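# Review: the Nodoretti hand-held gripper pair, after 232 recordings

I bought the Nodoretti pair in June for our small project, which we call Posico. We gather examples for a learning system that should one day set and clear a table. Before this we used the Fletidari pair, so I will compare the two where I can.

The set has 2 grippers, one for each hand, 2 marker plates and the cables. The recording program is called Mak and you download it yourself. Putting everything together took me one evening, and most of that time went to Mak, which wanted a newer driver than I had.

**Fingers.** This is the part I like most. The finger blocks close parallel and they hold thin objects well. Chopsticks were our worst item with the Fletidari, they always turned in the grip and I had to throw away many recordings. With the Nodoretti I can take one chopstick while the other stays near it. Bowls and spoons are also fine. Flat plates are harder, you must come from the side and be patient.

**Marker plates.** They sit on top of the grippers and they are easy to see for the head camera, if you keep your wrists at a normal angle. When I turn the hand too much, Mak loses the plate and marks the recording with yellow. You get used to it after a day.

Chopsticks, tray and tableware, from the wrist and from the head: 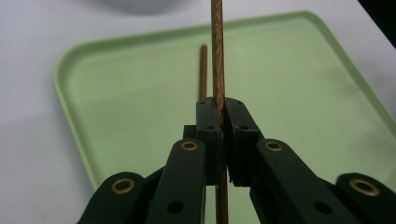
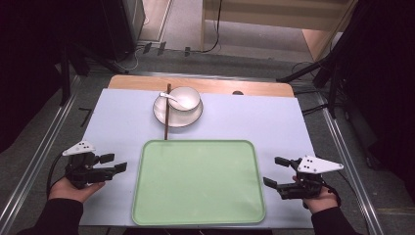
**How many recordings of one task do you need before the training gives something useful?**

For our tray task, the first model worth testing came after 232 recordings, with the objects put in new positions between them. A smaller set gave us a model that only knew one layout of the table. I would change the positions early and often, and I would keep the slow and careful recordings too.

**Comfort.** I work in blocks and take a pause after 6 recordings. Without the pause my thumb becomes tired and the movements get nervous, and the model will learn these movements also. The handle is made for a bigger hand than mine. Nodoretti sells a smaller handle separately, I think it should be in the box.

**Cables.** My biggest complaint. They are thin and they pull a little when you reach to the far side of the table. I now fix them to my sleeves with tape before I start.

**Mak.** It saves quickly and the file names are sensible. The delete button is too near to the save button, and I lost two good recordings this way. Export is slow when the head video is included, so I let it run during lunch.

I would buy the pair again for tabletop work. For heavy objects I would still take the Fletidari, its grip is stronger. My spare finger blocks are still in the bag, so I can't say how easy they are to change.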